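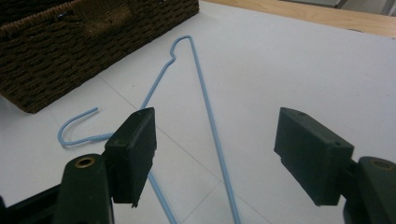

I've had the Prulton hand-held gripper pair for most of a semester now and I keep getting asked whether it's worth the money, so let me just write it all down in one place. Short version: yes, but budget for more than the sticker says!

Some background on why we bought them. We're a small lab trying to get a robot to tidy clothes hangers into a basket, and before Prulton I'd been pricing a proper teleoperation setup from Radebe (two arms, leader and follower, the works). That quote made me close my laptop and go for a walk. Hand-held grippers are a fraction of that, you do the task with your own hands and the recordings train the policy later, and you can put off buying arms until you know what you need them to do. For a group our size that was the whole argument.

The pair cost us $380 a side, and the fingers are good. They open wide, they close evenly, and the pads get hold of thin coated wire better than I'd expected from looking at the product page. Wire hangers are a nasty thing to pick up, they skate around and hook into each other, so I was pleased. The pads do wear, though. The dark green ones chip at the corners, and Prulton only sells them in sets. I'd put two spare sets on the first order and save yourself the second shipping charge (ask me how I know).

Then there's cable management. I had zero dollars in the plan for it and ended up spending $60 at Cirkico on longer leads and a power strip I trust. If you work across a wide table you'll want the slack. Reaching over for a hanger and feeling the cord tug back at you gets old by lunchtime.

What else... the triggers are stiff for the first week or so, then they loosen up nicely. My wrists complained after around 11 minutes of continuous picking, and we now swap people more often, so count staff hours in your budget too, and be generous! I'd planned on one person. Ha.

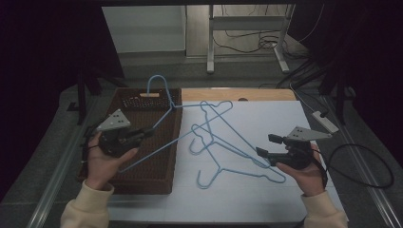 Rizwan Weerakoon wrote in to say he'd skip the second gripper at first and spend the difference on pads and leads. Most of his early tasks only needed one hand, he said, and the Mikico single kit can be upgraded to a pair later on.

Fair point, and if you're doing simple pick and place I'd probably go that way. For tangled hangers I wouldn't want to be without the second one, you need something to hold the pile still while you pull. Four stars from me, and the fifth is waiting for the day they sell pads one at a time.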